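Stavo desk tray in terracotta

I've been selling office bits through this little shop for six years and the Stavo is still the one I get the most messages about. It's an orange tray for your desk with room for the small stuff that otherwise ends up all over the place (keys, clips, that one USB stick), and it looks great on a white table! 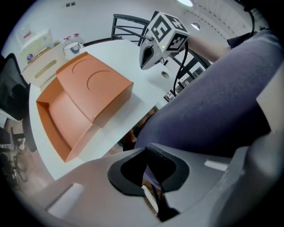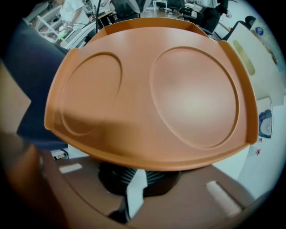
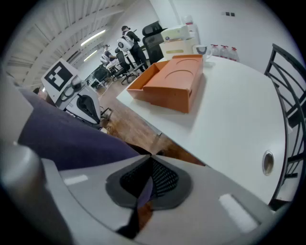
I keep mine by my keyboard and I'm a bit of a slob, so it gets a real workout. Earbuds, lip balm, a pile of receipts I swear I'll file in November. When it gets dusty I wipe it with a damp cloth and that's it. Please don't put it in the dishwasher, I tried that with an older one and the color went chalky.

People ask if it matches the Bredar pen cup. Pretty close! The Bredar is a touch redder, and side by side I like the two together more than a perfect match. If you want something calmer, the Ernska tray comes in sand and gray, but I'll be upfront, I'm an orange person and I only stock a few of those.

Price is 41 dollars, shipping included inside the US. Order before noon and I'll pack it the same afternoon. If you need six or more for an office, write to me first and I'll work out a better price for you.

Returns are fine for 30 days, just send it back clean. Next batch of terracotta is on its way, and I'm hoping to squeeze in a dark green one too if the supplier ever answers my emails.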